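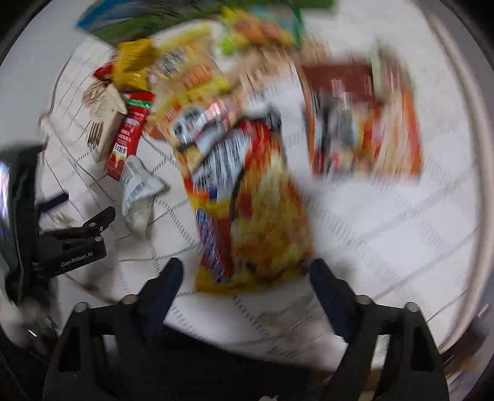
A reader wrote in after our May newsletter to say that the lagoon huts at Bovomness were the best part of her trip and that we had been unfair to the place by calling it a stopover. She thought anyone who booked fewer than three nights was wasting the boat fare. We had only stayed one night when we wrote that, so we went back and booked five.

Bovomness is a small island resort with 20 huts, a dining room and a dive shed. The Vovier ferry runs out to it once a day in the morning and takes more than two hours. If your flight lands after lunch you will need a night on the mainland, and the resort does not pay for it. Bring seasickness tablets.

We had hut 8, at the far end of the beach path. It has a double bed with a good firm mattress, a ceiling fan, a cold water shower and a porch with two chairs. There is no air conditioning in any of the huts. We slept fine with the shutters open, but one night the wind dropped and it was hot until nearly dawn. The mosquito net had a tear near the foot of the bed. We mentioned it at breakfast and a new one was up by noon.

The couples package costs 143 dollars a night on top of the room rate. For that you get dinner on the sandbar once, a massage each and a late checkout. The dinner was very good: grilled fish, breadfruit, and a coconut pudding we would have eaten twice. The massage was short. Late checkout turned out to mean noon, and the ferry leaves at 12:30 anyway, so I would not count that as a benefit. If you only want the dinner, ask at the desk. They will sell it separately, though it isn't on the website.

Regular meals are at set times. Breakfast is fruit, eggs and bread. Lunch is light and finishes at 1:30 sharp, which caught us out after a long morning in the water. The bar has drinks all day but no food until evening.

Snorkeling straight off the beach is better than the boat trips. We did one boat trip with Juvow, the company that runs the dive shed, and the boat was crowded and late. Their rental masks are in good shape, and the fins come in half sizes.

The Ristić wine on the list is overpriced. Local beer is cheap and cold.

Wi-Fi works in the dining room only. Card payments over 2,000 dollars have to be split in two, so settle part of the bill early.

Would we go again? Yes, for four nights, without the package. The reader was right about the length of stay. We still think the ferry schedule makes it a hard place to fit into a one-week vacation.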